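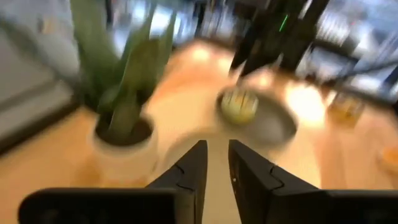 July 8, 2022. Open day notes, before I forget everything.

Ruan Mabaso had the Gronance visitors in before lunch, 13 of them, and I got the back half of the tour, meaning the donut table. I was nervous about it all morning! The plan was simple enough: talk for a bit, show the wrist view on the big monitor, then let people pick which donut goes where.

The wrist view went over better than my slides did (463 words of speaker notes, and I used maybe the first line). People like seeing the fingers from the arm's side, and they all leaned in.

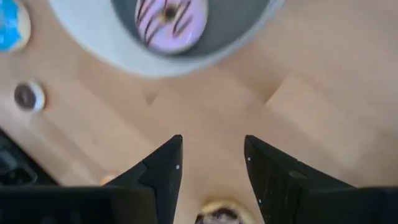
Someone from Naidoo asked why we bother with toy donuts, and I said they're cheap, they're round, and the hole gives you a choice of grips. She wanted to know about the little ones too. I said small donuts are harder for me to teleoperate than big ones, and Ruan laughed at that, fair enough.

Then a long question about running both arms at once, who waits for whom when they want the same spot. Right now the person driving sorts that out. I'd like a proper answer by the October visit, so that goes on the list.
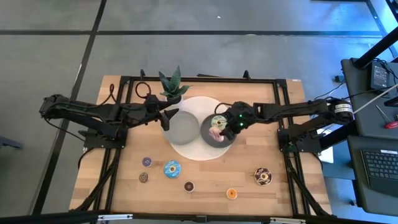
Other stuff to fix:

Gripper speed is still at 600 in the Plulleo config, too jumpy for a crowd. Turn it down and write the new value in here.

2 people asked for a handout and we had none left. Ask Pullon for a reprint.

Cable on the left arm needs tidying, it bugs me every time I walk past.

Ruan has the sign-in sheet.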